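Moved the winter bedding down from the loft this week, so a few notes on keeping a back bedroom warm in an old terrace in Stirkbridge. Long thread, mostly about draughts.

The room faces north and has one outside wall. Last December it sat at 13 degrees most mornings. I didn't want to run the heating all night, so I worked through the cheap jobs first.

Job one was the sash window. Foam strip round the frame, brush strip along the bottom. Took an afternoon. Cost £22 from the hardware shop on the hill in Narkbridge, and I've enough brush strip left for the bathroom.

Job two, the floorboards. The gaps by the skirting were letting in more cold than the window. I used a flexible filler, two tubes. It shrinks a bit, so go back over it after a couple of days.

Job three was bedding. A heavy duvet on its own never did it for me. I now have a wool blanket next to the sheet, a thinner duvet over that, and a quilt on top. Patchwork ones are good because they've got some weight to them.

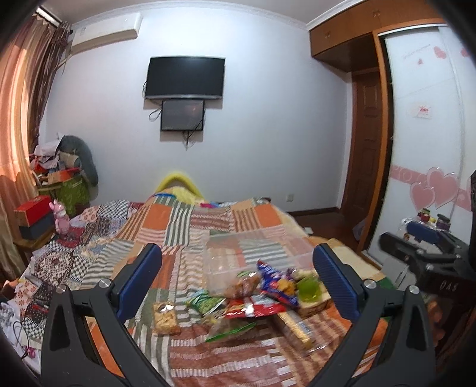
Doina Pavlović replied that wool should go over the duvet, never under it, and that she's slept that way for years in a colder house than mine. I've tried both. Over is warmer at first, under is better by about 4 am. Try it yourself and see.

Washing: cotton patchwork goes in at 30 with a slow spin, dried flat over two airers. Don't tumble it. The red bits can run the first time, so put a colour catcher in.

Still to do: a lined curtain for the door and something for the old chimney, which is only blocked with newspaper. I've been quoted £70 for a chimney balloon fitted, which seems steep. If anyone round here has done their own, let me know what size you bought.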